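Last updated: Tue 27 April
14 shares | 2 comments

4. What Sellers Mean by "Black"

4.1 The word and its hangers-on

Black ought to be the easy one. When we drew up the coding sheet for the 3,000 secondhand listings pulled from Dedby, we set aside most of our worry for the blue-greens, where color naming has a long and bitter literature, and gave black a single line. The line read "black: code as black." It lasted one afternoon.

Sellers of used household goods do not, as a rule, leave black alone. They write "true black," "off-black," "soft black," "faded black," "black-ish," "black but not shiny," and, in the case of one floor lamp, "black (see photos)," where the photos showed a floor lamp in the dark. After two rounds of merging we ended up with eight categories, and the category we called "qualified black" was larger than plain black by a margin that embarrassed the coding sheet. By comparison, sellers of white goods wrote "white" and went on with their lives, even when the goods were plainly cream.

The obvious guess is that the extra words are sales talk. We held this view ourselves and were fond of it. But sales talk should pile up on the expensive items, and the qualifiers did no such thing. They turned up as often on a dented wastebasket as on a Kasteo sideboard. They also leaned negative. "Faded" and "a bit gray" are odd things to volunteer about something you would like to be rid of by the weekend.

A better account came out of the follow-up survey, which was run through Cao in November and answered by 84 sellers. We asked them to name the color of an item they had listed, and then to say what color it was at that moment, in the room it was in. Many respondents found the second question stupid, and said so in the box provided. The rest gave answers that did not match their first ones. A chair that was black in the listing was "kind of brown right now, the lamp is on." A picture frame was black on the wall and "navy by the window." These people had not changed their minds about what they owned. They were reporting two different facts, and the listing form had given them room for one. 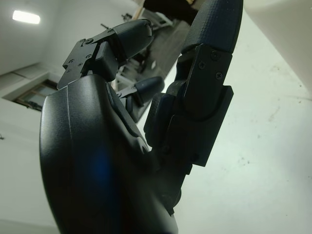 Qualified black, then, is mostly a record of things that are not black falling on something that is. Vision textbooks separate the color of a surface from the color of the light coming off it, and expect the viewer to sort the two out without fuss, which in daily life the viewer does. A dark surface makes the sorting easy to notice. It returns so little light of its own that any small colored source has the place to itself. In Figure 2 the palm of the hand is smooth matte black, and near its middle sits a soft patch of saturated blue; along the left rim the same shell shows a faint gray highlight. A careful seller could truthfully write "black," "black with a gray edge," or "black, blue in places," and only the first would be of any help to a buyer. Matte finishes do not get out of this. They spread the reflection into a patch with no clear border, and a patch with no clear border looks a good deal more like paint than a sharp little glint does.

4.2 Matte, satin, and the buyer's complaint

Finish words cause trouble of their own. In the trade, matte, satin and gloss are points on a scale, and someone with a meter can tell you where one stops. Sellers on Dedby use them as moods. "Matte" was applied to a piano. "Satin" was used mainly of objects the seller seemed to like. We compared the finish named in each listing with the finish named by the maker, for the subset of items whose maker still had a catalog we could find, and the agreement was poor enough that we considered leaving the table out. It is in the appendix, where we trust it will not be disturbed.

Dudirico shelving gave us our cleanest case, being sold in one black and one finish for its entire run. The same shelf was listed as matte, semi-matte, "normal," satin and, once, "eggshell," a word that does not sit well next to black under any conditions. Buyers' comments were no steadier. One complained that the shelf had arrived shinier than the pictures, and another, having bought the same model, that it was duller. Both had photographed their evidence with a flash.

What these complaints share is an assumption that the color in the listing photo belongs to the object. The sellers, who had lived with the thing through mornings and evenings, knew otherwise and had tried to say so with whatever adjectives were lying around. Read this way, "black-ish" is a fair attempt at an average. It is also useless, as averages of this kind tend to be, to somebody trying to match a table leg.

We therefore kept the qualifiers in the main analysis and did not strip them out as noise, as earlier work on catalog language has usually done. This makes the model in Section 5 uglier and the confidence intervals wider. The floor lamp was excluded.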